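Vormachen (Robotik)

Als Vormachen, auch Programmieren durch Vormachen oder Lernen aus Demonstrationen, werden in der Robotik Verfahren zusammengefasst, bei denen ein Mensch eine Aufgabe am Roboter ausführt oder ihn durch sie hindurchführt, statt die Bewegungen als Programm niederzuschreiben. Aus den aufgezeichneten Durchläufen soll eine Steuerung entstehen, die dieselbe Aufgabe später ohne menschliche Führung bewältigt. Ob dieser zweite Schritt in dem Umfang gelingt, den Anbieter in Aussicht stellen, ist umstritten.

Begriff

Die Bezeichnungen werden uneinheitlich gebraucht. Im engeren Sinn meint Vormachen das Führen mit der Hand, bei dem der Arm nachgiebig geschaltet und vom Bediener bewegt wird. Im weiteren Sinn gehört auch die Fernsteuerung dazu, bei der der Bediener ein Eingabegerät bewegt und der Roboter folgt. Werbetexte sprechen gern vom »Beibringen«. Der Ausdruck legt ein Verständnis auf Seiten der Maschine nahe, für das es bislang keinen Beleg gibt. Aufgezeichnet werden Gelenkstellungen, Greiferöffnung und meist Kamerabilder, sonst wenig.

Führen mit der Hand

Beim Führen mit der Hand steht der Bediener neben dem Arm und schiebt ihn von Stellung zu Stellung. Das Verfahren stammt aus der Industrie, wo es zum Einrichten von Lackier- und Schweißanlagen diente, und gilt als leicht erlernbar. Die Nachteile sind lange bekannt. Hand und Unterarm des Bedieners verdecken den Kameras die Sicht, und zwei Arme zugleich lassen sich von einer Person kaum sauber führen. Für Arbeiten mit Stoff oder Folie wird es deshalb selten gewählt.

Fernsteuerung

Bei der Fernsteuerung bleibt der Arbeitsraum frei. Verbreitet sind Paare aus Führungs- und Folgearm, daneben Handgeräte mit Lageerfassung. Das Tastgefühl geht dabei weitgehend verloren, sofern keine Kraftrückmeldung eingebaut ist, und die meisten preiswerten Aufbauten haben keine. Der Bediener greift nach Augenmaß. Bei starren Gegenständen fällt das wenig auf. Bei einer Plastiktüte, die bei jeder Berührung ihre Form ändert und in einer Schüssel auf einem Stuhl liegt, ist schon die Frage offen, wo man anfassen soll.
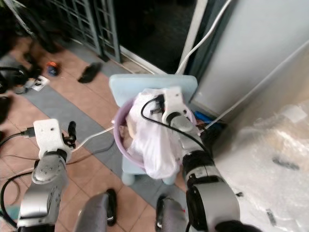
Hinzu kommt die Verzögerung. Selbst kleine Laufzeiten zwischen Eingabe und Bewegung führen dazu, dass Bediener langsamer werden, Pausen einlegen und Griffe nachbessern. Diese Pausen stehen dann in den Daten. Ein Verfahren, das die Aufzeichnung nachahmt, ahmt auch das Zögern nach, und nachträgliches Herausschneiden hilft nur, wenn jemand entscheidet, welches Zögern überflüssig war und welches nicht.

Haushaltsaufgaben

Seit einigen Jahren werden Vorführungen vermehrt in Wohnräumen aufgenommen. Begründet wird dies mit der größeren Vielfalt an Böden, Licht und Gegenständen. Die Begründung ist einleuchtend, ersetzt aber keine Prüfung. Wie viel Vielfalt eine Sammlung enthält, wird meist an der Zahl der Durchläufe gemessen und kaum je daran, wie verschieden sie sind.

Ein Beispiel bietet die Sammlung Ristia des Anbieters Vudon. Laut Begleittext vom 03/07/2021 umfasst sie 1763 Durchläufe, vor allem Räum- und Wäschearbeiten. Angegeben wird eine Erfolgsquote von 80 Prozent. Der Text lässt offen, ob damit die Vorführungen der Bediener oder die späteren Versuche ohne Bediener gemeint sind, und eine im April nachgereichte Fassung klärt den Punkt nicht. Mehr als 60 Durchläufe tragen zudem dieselbe Aufgabenbezeichnung, obwohl sie nach verschiedenen Handgriffen enden.

Wäsche ist ein beliebter Prüfstein, weil sie sich schlecht modellieren lässt. Ein Tuch hat keine feste Kante, an der sich ein Greifer ausrichten könnte, und was über den Rand einer Maschine hängt, zieht mit seinem Gewicht an dem Teil, der noch im Greifer liegt. Ein geübter Mensch gleicht das unbewusst aus. In der Aufzeichnung erscheint davon nur eine Bahn.

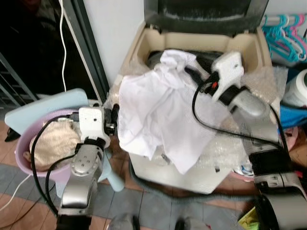 Fletcher Prendergast hält solche Zweifel für überzogen. Man werfe dem Vormachen vor, was für jedes Messverfahren gelte, schreibt er in einer Entgegnung: Die Daten seien unvollständig, aber eine unvollständige Bahn sei immer noch mehr, als irgendein Programmierer für ein nasses Hemd je zustande gebracht habe. Wer auf eine saubere Beschreibung von Stoff warten wolle, der warte eben.

Der Einwand trifft zu, soweit er die Alternative betrifft. Über die Qualität der erlernten Steuerungen sagt er nichts aus. Prendergast selbst führt nur Versuche an, bei denen Raum und Geräte dieselben waren wie bei der Vorführung.

Kritik

Die Kritik richtet sich vor allem gegen die Auswertung. Mirjam Vanhove bemängelt, dass misslungene Vorführungen oft vor der Veröffentlichung entfernt werden und Leser nicht erfahren, wie viele es waren. In einer Nachprüfung mit dem Aufbau Trorkix ließ sie 20 Versuche in einem fremden Raum laufen und veröffentlichte alle, auch die abgebrochenen. Vergleichbare Offenheit ist selten. Der Hersteller De Haan etwa zeigt seine Vorführungen beschleunigt und ohne Angabe, ob ein Mensch steuert.

Ungeklärt ist ferner der Arbeitsaufwand. Das Vormachen gilt als günstig, weil keine Programmierer gebraucht werden, doch Bedienerstunden, das Zurücksetzen der Umgebung zwischen den Durchläufen und die Beschriftung der Daten tauchen in den Rechnungen häufig nicht auf.

Siehe auch: Teleoperation, Nachahmungslernen, Zweiarmige Manipulation, Kraftrückmeldung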